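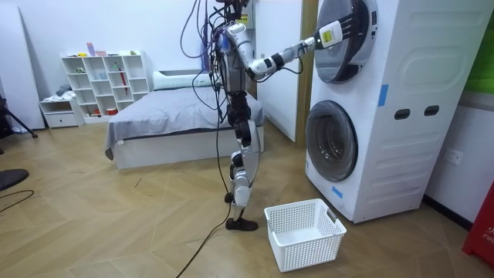 Laundry task at the upper machine, Midero test apartment.

Call for participants: household trial of the Vik laundry service

Midero is looking for households to take part in a paid trial of Vik, a home service in which a humanoid robot does part of the laundry. We are also looking for people willing to come to our test apartment for shorter sessions. Both groups are described below. You can apply for one or for both.

What is being tested

Vik is planned as a subscription. The robot stays in the home and works from a schedule set in the Ista app. In the version now under trial it opens and closes front-loading machines, moves clothes between a basket and the drum, and starts a program that the user has chosen. It does not fold, iron or sort by color. Detergent is added by the user.

We want to know how the service fits into an ordinary week. That includes how long people are willing to wait for a load, where they want the robot to stand when it is idle, how they word their instructions, and what they end up doing themselves. We are also testing the printed setup guide and the phone support line.

Group 1: Home trial

The home trial lasts 30 days. Our installers bring the equipment, set it up and show everyone in the household how to pause and stop it. A support technician visits twice during the trial and comes back at the end to remove everything.

You can apply if:
- you live within 30 miles of our office
- you have a front-loading washer, with or without a dryer; stacked units are welcome
- the machines are on the same floor as the bedroom or the main living area
- there is a clear stretch of hard floor in front of them (wood, tile or vinyl)
- you have home internet and a free grounded outlet near the laundry area
- at least two adults in the household agree to take part, or you live alone

We cannot include homes with children under school age in this round. Pets are fine if they can be kept in another room while the robot is working. Renters need written permission from the landlord, and we will supply the form.

During the trial we ask you to run your laundry through the service whenever it is practical, keep a short log in the app, and take part in two interviews by phone. The robot may only be used while an adult is at home. Please do not use it for wool, silk, or anything you would be upset to see damaged. If an item is damaged, report it in the app and we will pay for the replacement.

Group 2: Apartment sessions

Sessions take place in the Iria building, in a furnished room with a stacked washer-dryer. Each one takes almost an afternoon, starting at 1 p.m. You will be given a basket of clothes and a list of tasks, and asked to get them done with the robot using the app and spoken commands. A staff member is in the room throughout.

No technical background is needed. We would particularly like to hear from people over 65, from people who find bending or reaching difficult, and from anyone who does laundry for other people as part of their job. The room has step-free access. Tell us on the form if you need a chair, an interpreter or large-print material.

Payment

Home trial households receive a fixed payment at the end, plus an allowance for electricity and water. If you leave early, you are paid for the days completed. Session participants are paid on the day, and travel by public transit is refunded on receipt.

Recording and privacy

The robot records video and sound while it is carrying out a task. Recordings are used to improve the service and are stored under a participant number. You can ask for any recording to be deleted up to the end of the trial. The full privacy notice is sent with the consent form, and you will have time to read it before signing.

How to apply

Fill in the form on the Vik trial page. Home trial applicants should attach a photo of the laundry area with the machine doors closed, and give the make and model of each machine. Session applicants only need to give contact details and the afternoons they are free.

Applications close at the end of February. We reply to everyone by email, including those we cannot place in this round. Questions can be sent through the contact box at the bottom of the form.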